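Incidencia: altas de voluntarios no sincronizan con la plataforma de donaciones
Estado: en curso
Prioridad: alta
Abierta por: Ilaria Guerra (Asociación Morelli, captación)
Fecha: May 3, 2019
Sistema: Cevov, módulo Voluntariado + módulo Donaciones

Hola, escribo rápido que salgo para una reunión. Desde ayer por la tarde las altas nuevas de voluntarios no aparecen en Donaciones. El alta se guarda, sale el aviso verde, la ficha está en Voluntariado. Pero en Donaciones nada. Ni buscando por apellido ni por DNI.

Nos corre prisa, el lunes sale la carta de agradecimiento a las familias y a los socios y el listado lo sacamos de ahí.
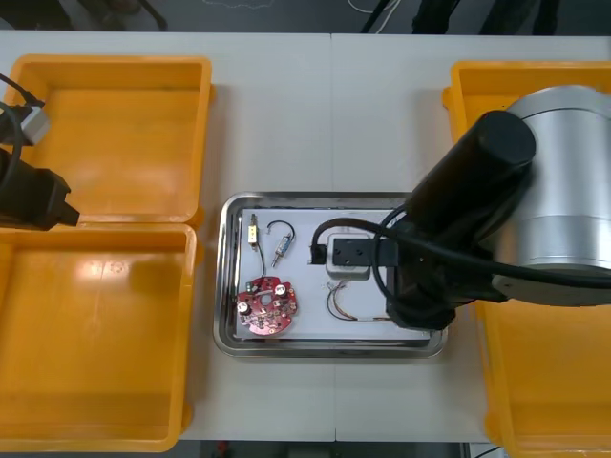
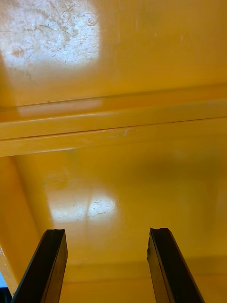

Nazareno Grasso
Buenas Ilaria. ¿Las altas las metéis a mano una a una o por importación de hoja? Y otra cosa, ¿las fichas que faltan tienen marcada la casilla "Acepta comunicaciones"? Sin esa casilla no pasan a Donaciones, eso es así desde la última versión. Pásame un número de ficha de las que fallan y uno de las que van bien.

Ilaria Guerra
Importación. Hoja de cálculo de siempre, la plantilla vuestra. La casilla va marcada en todas, lo miré antes de abrir el ticket.
Falla: ficha 2000 en adelante. Las anteriores bien todas.
No sé si tiene que ver pero justo ayer cambiamos el nombre de un grupo, "Acompañamiento jóvenes" pasó a "Acompañamiento jóvenes y familias".

Nazareno Grasso
Puede tener que ver. El enlace entre módulos va por nombre de grupo, no por código (ya, ya lo sé). Prueba esto:

1. Ajustes > Grupos > abre el grupo renombrado
2. Pestaña Vínculos. Mira si en "Campaña asociada" pone algo o está en blanco
3. Si está en blanco, elige la campaña Ramel y guarda
4. Vuelve a Voluntariado y pulsa Resincronizar

No reimportes la hoja, que duplica.

Ilaria Guerra
En blanco, sí. Puesta la campaña. Resincronizar me da:

Proceso terminado. 43 fichas actualizadas, 2 con errores.

Las 43 ya salen en Donaciones, comprobado por apellido. Las otras dos no. No me dice cuáles son, el enlace "ver detalle" abre una página en blanco. Probado en dos navegadores.

Nazareno Grasso
Lo del detalle en blanco es conocido, está apuntado para agosto. Mientras tanto: Informes > Registro > filtra por "sinc_error". Ahí salen con número de ficha.

Ilaria Guerra
Ok encontradas. Son una madre y su hijo, los dos voluntarios del taller de los sábados, mismo correo electrónico en las dos fichas. Mensaje: "contacto duplicado, omitido".
Pero esto nos pasa mucho!! Tenemos un montón de familias con un solo correo, hay chavales que no tienen correo propio o se lo lleva la madre. No les puedo pedir que se inventen uno. El año pasado con Dutov esto no daba problema.

Nazareno Grasso
Entendido. Se puede, pero hay que hacerlo por unidad familiar:

- abre la ficha de la madre > Relaciones > Añadir familiar > busca al hijo
- marca "comparte contacto"
- en la ficha del hijo deja el correo vacio, lo hereda
- resincroniza solo esas dos (clic derecho sobre la ficha, no el botón general)

Ojo, si el hijo es mayor de edad necesitáis su consentimiento propio para la carta, el de la madre no vale. La casilla va por persona.

Ilaria Guerra
Hecho. La madre ya sale. El hijo tarda, sigue "pendiente".
Consentimiento lo tenemos firmado, en papel, lo escaneo luego.
Pregunta aparte: el saludo de la carta coge solo el nombre de la madre? Quiero que salgan los dos, él lleva el mismo tiempo que ella y además este año ha empezado a ayudarnos con la recaudacion, sería feo.

Nazareno Grasso
Por defecto solo el titular. En la plantilla de la carta cambia {nombre} por {nombre_unidad} y salen todos los que comparten contacto. Saca una de prueba antes, que con más de 50 caracteres el saludo salta de línea y queda raro.
El pendiente del hijo: se procesa por la noche. Si mañana sigue igual me lo dices por aquí y lo fuerzo yo desde servidor.

Ilaria Guerra
Vale, saludo cambiado, la prueba sale bien con los dos nombres. No cierres todavía porfa, mañana miro lo del pendiente y de paso reviso las demás familias.

Nazareno Grasso
Se queda abierto. Bajo prioridad a media.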